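Went for my after-dinner walk last night and have been thinking about street lighting ever since, so settle in, this could go on for a few posts (put the kettle on if you like).

I've been doing the same loop in Clarkby since September, usually after nine when the dishes are done and the neighbourhood has gone quiet. You get very fond of a street at that hour. The smells are better, for one thing — somebody is always frying onions.
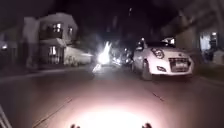 My trouble is headlights. My eyes take much longer to settle than they used to, and after one set of high beams I'm shuffling along for a good few steps feeling for the curb with my foot like an old heron.

I wrote to Pliller, who look after the lamps for this side of town, and got a very kind reply. There are 2,315 street lights on their books and 156 waiting on a repair or a new head. I was quite touched that they bothered to look it up for me. 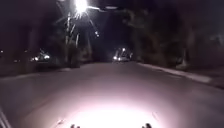
What I'd really love is for the trees to get a trim around the lamps. I adore the trees, please don't write in! But a lamp tucked up in the leaves lights the leaves beautifully and leaves the rest of us guessing where the verge is.

My sister's street had theirs done in the spring and she says you can read a letter on the footpath now. I'm not sure why she's reading letters on the footpath, but good for her.

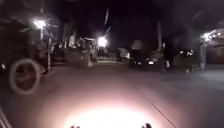 The other thing is parking. Bigger vehicles along the curb make for deep shadows, and stepping out from behind one in a navy coat is asking a lot of any driver. I've bought a pale scarf and a little clip-on light from Matlala and I feel like a Christmas tree, a fairly cheerful one.

Anyway, if you walk at night too, tell me your route and what you carry. I'm off again Friday if the rain holds off, and I'm hoping for onions.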